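I like kitchens, and I like robots, so when the people at Rollden opened their doors for a day I was on the first bus there. I went with my friend Aicha Hamdy and her nephew Sajib, and I filled most of a notebook. If you have ever wondered how a robot learns to do an ordinary job like warming up lunch, I wrote this for you.

## First of all, what did we go to see?

Rollden is a workshop in a long, low building behind the bus station at Ruren. They teach robots to do kitchen jobs. I don't mean robots with faces and feet! Sajib was hoping for one that walked about and said hello, and he was quite grumpy for the first ten minutes. What they have is arms. Each arm has joints a bit like your shoulder, elbow and wrist, and on the end there is a gripper, the part that does the holding.

Most grippers have two fingers and no thumb. Try this at home: hold your first finger out straight, hold your thumb out straight, and pick up a sock with just the tips. Easy. Now try it with a plate that has something on it (ask first, and use a plastic one). Your hand wants to slide the other fingers underneath to help, doesn't it? The robot hasn't got any other fingers to slide.

Shiuli Mridha showed us round. She gave each arm its name as we passed. The one I liked best is called Roy, and Roy's job that day was the microwave.

## A job with lots of little jobs inside

Think about how you would put your dinner in the microwave. You would probably say "open the door, put it in, shut the door". Three steps. Shiuli made us all say the steps out loud, and every time we finished she asked, "And how did you do that?"

So we tried again. Opening the door means finding the edge of the door. Then you have to pull, and pull in a curve, because a door swings round on its hinge and doesn't come straight towards you. You have to keep pulling until it is open far enough for the plate to fit past. And then you have to let go, go and find the plate, and get hold of it in a good place.

By the time we had finished, Sajib had 34 little steps written on the whiteboard and his arm was aching. A robot needs every one of them. You do them too, by the way - you've just done them so often that you've stopped noticing.

## Watching the plate go in

The food was a burger, and before you ask, no, it wasn't for eating. It was a model one with lettuce and tomato and cheese, and it looked good enough that my tummy rumbled. Pretend food is handy for practice. You can use the same burger all week and it never goes soggy or starts to smell.

We stood behind a yellow line on the floor and had to keep our elbows in. The arm makes a soft whirring noise, a bit like a fridge thinking, and it goes much more slowly than I expected. Aicha whispered that she could have had her lunch and washed up by now. But I found I was holding my breath! 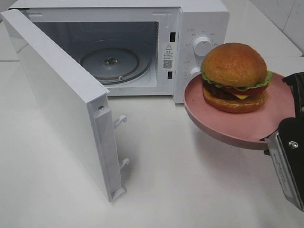 Rizwan Mridha said the plate is harder than the burger. The burger only has to sit there, he told us, but a plate held by one side wants to dip on the other side, and if it dips too far then lunch goes for a slide.

I hadn't thought of that at all. When you carry a plate with food on it, you are making tiny changes the whole time. If it starts to tip you feel it in your wrist and you put it right. Look at how the black gripper has the pink plate by the edge of its rim. All the weight of the plate and the burger is off to one side of where it is being held. So the robot has to squeeze hard enough to stop the plate from drooping, and keep its wrist at the right angle all the way to the oven.

Then there is the glass plate inside, the one that turns. Your dinner wants to go near the middle of that. If it goes too close to the side it might bump the wall when everything starts spinning round.

## How does it learn?

This was the bit I most wanted to know. Ashraful Sheikh had a table with a pair of handles on it, and he let us have a go, one at a time. When you move the handles, a practice arm across the room copies you. Move left, it moves left. Squeeze, and it squeezes. It feels very odd, like wearing a very long glove.

A person does the job that way, over and over again, and the computer keeps a record of every go: where the arm went, how wide the fingers were, what could be seen at the time. After lots of goes, the computer starts to find what they have in common. It notices, for instance, that the fingers always close *after* they get to the plate and never before. (You'd think that was obvious. It isn't obvious to a computer until it has been shown.)

I asked Ashraful how many goes it takes, and he turned his screen round to show me. They had 1,422 for the microwave job, and they wanted 2,000. I said that sounded like a great many burgers. He said it was the same burger.

They don't do it the same way each time, either. They move the oven over a little. They turn the plate round, or put different food on it. If the plate was always in exactly the same spot, the robot might learn to go to the spot, and then one day the plate would be somewhere else and it would close its fingers on nothing. You can find your cup wherever you've left it. (Well, nearly wherever.) They want the robot to manage that too.

## My turn

I was not very good! I had a plastic cup to move from one mat to another. I knocked it over twice, and the third time I got hold of it and then forgot to open the fingers, so I lifted the cup up and put it down and lifted it up again. Sajib did it on his first try. He wasn't grumpy after that.

The hard part is that you can't feel anything. Your hand is on a handle and the cup is over there, so you have to do it all by looking. I kept wanting to lean round to see the other side of the cup. Ashraful said everybody leans.

## Some words to know

- **Arm**: the long part with joints that moves the gripper from place to place.
- **Gripper**: the holding part on the end. It can have two fingers, or more, or even a sucker.
- **Joint**: a place where the arm can bend or twist.
- **Hinge**: what a door swings on. Robots find doors tricky, as the handle or edge moves in a curve.
- **Practice go**: one try at the job from start to finish. Grown-ups who do this for work may call it a "demonstration".

## Something to try at home

You need two people, a table, a scarf and a plastic cup. One of you is the robot and wears the scarf over their eyes. The other gives the orders. The robot must do exactly what it is told and nothing else, so if you say "pick up the cup" it should just stand there, as it doesn't know where the cup is or what picking up means. You have to say things like "move your hand forward a bit" and "stop" and "close your fingers".

Swap over when the cup gets to the other side of the table. Aicha and I played it on the bus stop bench and missed our bus.

Rollden are having another open day in October, and it's free for anyone under 12 who brings a grown-up. Wear shoes that cover your toes or they won't let you past the door. The bus from Rositz stops right outside the station, and you go round the back, past the bike racks.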